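FOR IMMEDIATE RELEASE

Druvia Opens Its Gesdale Teaching Room, Where People Show Two-Armed Robots How to Handle Everyday Things

New program lets customers teach a task by hand or by remote control, with no programming background needed

GESDALE, July 23, 2025 - Druvia, a maker of software and training services for robot arms, today announced the opening of its teaching room in Gesdale, a place where people who know a job well can sit down and pass it along to a robot by doing it. The room opens together with Lululley, the company's new teaching program, which has been in the works for 2 years and which will be offered to a first group of customers beginning in September.

Anyone who has ever tried to explain to another person how to unscrew a stubborn cap, or how hard to hold a thin cup so that it stays put and doesn't buckle, knows how quickly words run out. You end up saying "here, let me show you," and you reach over and do it. Lululley is built on that same reach across the table. A person does the task through the robot, the robot's movements are recorded from start to finish, and those recordings become the material from which the robot learns to do the task itself.

There are two ways to teach in Gesdale, and customers are welcome to use either one or to go back and forth between them. The first is teaching by hand. The person takes hold of the robot's arm, which is set so that it moves easily when pushed, and guides it through the motion. It is the simplest way to start and the one most visitors take to first, and it works nicely for broad movements such as reaching over to a shelf, setting something down in the right spot, or swinging an arm clear of the work. The second is teaching by remote control. The person sits at a station a few steps away from the robot, wearing a pair of gloves that follow the movements of the wrist and fingers, and the robot's arms and hands move along with theirs. That second way takes a little more getting used to (most of our visitors laugh out loud the first time the robot's fingers close when theirs do), but it is the better choice when both hands have to work together, and a great deal of ordinary work turns out that way once you start looking for it.

Holding a bottle with one hand and a cup with the other is a good case, and it has become something of a house favorite. It sounds like nothing much. Still, the two hands have different jobs. One has to bring the cup to a useful angle and keep it there, while the other has to keep hold of a bottle, turn it without squeezing too hard, and come back upright again at the right time. Clear plastic makes it harder still, for a camera sees the table right through it, and the shine moves whenever the bottle does. The teaching team in Gesdale chose bottles and cups early on for exactly those reasons, and they have gone back to them again and again while getting Lululley ready.

During the preparation of the program, the team recorded 1636 demonstrations across 9 household and workshop tasks. Among them are folding a dish towel, sorting hardware into trays, opening and closing a lunch container, coiling a cord, and several kinds of work with bottles and cups. Each demonstration was done by a person, either hand-guided or by remote control, and each was looked over afterward by a second person before it was kept. The ones with a slip or a fumble in them were not all thrown away. Where the person recovered well from a slip, the team marked the recovery and held on to it, believing that a robot ought to see what a good recovery looks like as well as a smooth first try.

"We kept hearing from customers that the people who were best at a job were the last ones asked to help with the robot," the Druvia teaching team said in a joint statement. "They would be standing at the back of the room while somebody else typed. We wanted to give them the chair up front. When a person with years of practice puts on the gloves and starts to work, you notice small things they do that they would never have thought to mention - a little turn of the wrist before letting go, a short wait before tipping. Those small things are what we are after, and we are so pleased to finally have a proper room to collect them in."

The room was fitted out together with Lenihan, a designer of workbenches and control stations that has worked alongside Druvia since the first sketches of the program. Lenihan built the operator seats, the adjustable tables, and the swing-out supports that let a person teach for a good stretch of time without tired shoulders. A surprising amount of care went into the plain things. The tabletops are white so that objects and hands stand out well. Lighting can be softened or made strong and slanting, and shadows are allowed to fall where they may in many sessions, so that a robot that has learned its task under one kind of light isn't thrown off by another. The height of each seat can be changed with one lever, which the Lenihan team is quite proud of, and rightly so.

"Our part was to make the person comfortable," Lenihan said in a statement. "If your elbow hurts, you hurry, and if you hurry, the robot learns to hurry. We tried a good many armrests before we found the one that people forgot they were using."

A typical visit under the Lululley program runs as follows. Customers first send along the objects they work with, the real ones, scuffs and all. The Gesdale staff sets up a table and goes through the task with the customer's own people, breaking it into stretches short enough to repeat comfortably. Then comes the teaching, with plenty of breaks. Sessions are kept short, and the objects are moved a bit between one demonstration and the next so that the robot does not come to expect a bottle in exactly the same spot each time. Once there is enough material, the software is trained on it, and the robot is asked to try the task while the customer's people look on. Where it has trouble, they sit back down and show it some more. Customers take home the recordings, which remain theirs, along with the trained task and written notes on where it did well and where it needs watching.

Druvia would like to be plain about what the program can't yet do. Robots taught in Gesdale are learning one task at a time, with objects much like the ones they have been shown. Very soft materials, very small fasteners, and anything that has to be felt more than seen are still hard going, and customers with that kind of work are asked to talk with the staff before booking. The company also recommends that a person stay nearby whenever a newly taught task is being run, and it will continue to recommend that for the time being.

Seven customers will take part in the first group, drawn from food service, light assembly, laboratory supply, and home care equipment. Each will have the use of the Gesdale room for its own sessions, with help from the teaching staff throughout, and each will be invited back later in the program to add further demonstrations or to begin on a second task. Places in a following group will be announced once the first has settled in. Schools and community groups with an interest in robotics are warmly invited to write as well. A small number of afternoon visits will be set aside for them, with a chance to try both the hand-guided arms and the gloves. 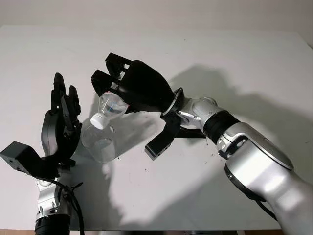
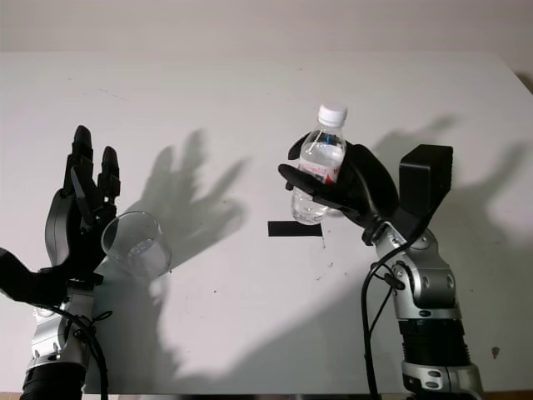 Bottle work at the teaching table in Gesdale. In the first picture the right hand holds a clear bottle with its white cap tilted downward; in the second it holds a bottle of water upright, with a clear plastic cup in the left hand.

About Druvia

Druvia makes software and provides training services for one-armed and two-armed robots, with a focus on learning from people's own demonstrations. Its teaching room in Gesdale is home to the Lululley program and is open to customers by appointment.

About Lenihan

Lenihan designs and builds workbenches, seating, and control stations for workshops, laboratories, and training rooms.

Media contact

Druvia Press Office, Gesdale. Requests for interviews, visits to the teaching room, and larger versions of the pictures may be sent to the press office through the contact page on the company's website. Please mention Lululley in the subject line so that your note reaches the right desk.

###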